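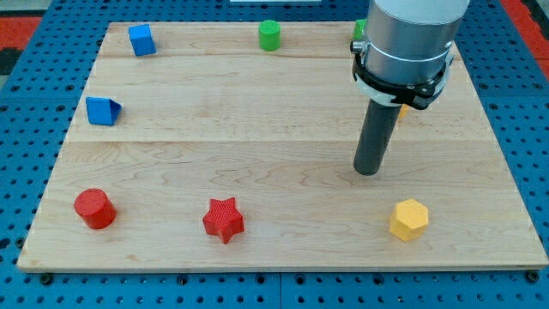
グラスラ木工団地の一般公開に行ってきた

10月の終わりに案内が届いていた「グラスラ木工団地」の一般公開に、17/11/2018、電車とバスを乗り継いで出かけた。入場料は212円。端数の理由を受付で尋ねたが、要領を得ない答えだった。

団地といっても、公開していたのは8棟のうち5棟だけである。チラシには「全工程をご覧いただけます」と大きく書いてあったので、この時点で少し身構えた。乾燥棟と塗装棟は閉まっていて、窓越しにも見られない。木工の良し悪しは乾燥でかなり決まると思っている身には、肝心のところを隠された気分が残る。

最初に入ったのは、家具の天板をつくるダンダー工房。メープルの板を何枚も接ぎ合わせる作業の説明があり、「継ぎ目は見えません」と案内係が胸を張る。そうだろうか。明るい色の材は光の向きひとつで接ぎ目が線になって浮く。しゃがんで斜めから眺めたら、展示品の一枚にもちゃんと筋が出ていた。悪いことではないし、むしろ一枚板でない証拠として堂々と見せればいいと思う。木目が渦を巻いているところは文句なくきれいだった。

隣の棟はディンサという玩具メーカーで、積み木の新シリーズの宣伝に熱心だった。「創造力が伸びる」という看板が入口と出口に二度出てくる。何をどう測って伸びたのか聞いてみると、「お客様の声です」とのこと。角の面取りは丁寧で、手にした感じも悪くない。塗料については資料を後日サイトに載せるというが、その日に配ればよい話だ。値段は強気で、買わずに出た。

期待していた製材の実演は、整理券がないと柵の内側に入れない。券は開場してすぐになくなったらしく、柵の外からは機械の音と人の背中しかわからなかった。案内の紙には券のことなど一言も書かれていない。

昼は休憩所で豚汁。これはうまかった。端材の詰め放題もあったが、袋が小さいうえに長い材は対象外で、持ち帰れたのは短い切れ端ばかりである。ナラが二つ混じっていたのでよしとする。

午後の講演はクリアブリッジという会社の「国産材の未来」。題は大きいが、中身はほとんど自社の床材の話だった。質疑で仕入れ先の割合を尋ねた人がいて、登壇者は「年々増やしています」と答えた。もとの数字がわからなければ、増えたと言われても判断のしようがない。

帰りのバスは5分遅れ。来年も開催するなら、乾燥棟を開けるかどうかを確かめてから決めるつもりだ。車で行く人は、駐車場が砂利敷きで傾斜もあるので、奥より手前に停めたほうが楽だと思う。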